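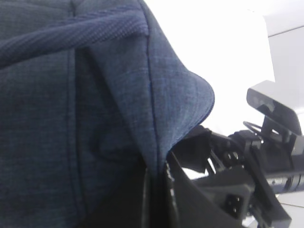 Search this site Enter keywords Go

Textile Care and Handling - Unit 4: Heathered Knits and Ribbed Trims

Instructor: Casimiro Cifuentes
Revised 15 April 2019

4.1 Heather effect
Heathered cloth is made from fibers of two or more shades mixed before spinning. In dark blue goods the usual mix is a deep indigo base with a lighter blue-gray. The mottling hides lint and small stains, so inspect under side light. Do not grade shade from a single fold. Compare at least two panels.

4.2 Ribbed bands
A rib stretches across its width and recovers. Cuffs, collars and hems are normally cut from a tighter knit than the body. When folding, lay the band flat first and square the body to it. A band that is rolled under at this stage will leave a ridge after stacking.

4.3 Seams as fold lines
Long seams divide the garment into panels and serve as guides. Fold parallel to the seam, two fingers' width inside it. If the seam curves, follow the straightest section - usually the upper part - and let the rest fall.

4.4 Picking up
Lift at a single layer near an edge. Cloth held at one point drapes to its lowest corner and the seams twist. Take the second hold before moving the piece to the table.

4.5 Abrasion reference
Linby body fabric: 3,000 rubs
Boutros body fabric: 2,000 rubs
Rib trim, both: not tested

Practical: bring one knit garment with a ribbed band. Fold, unfold and mark the crease positions with chalk. Record sheets go to Ismail Mansour.

Filed under: Course Materials, Textiles, Laundry and Folding

Contact the department | Copyright Skesholm | Back to top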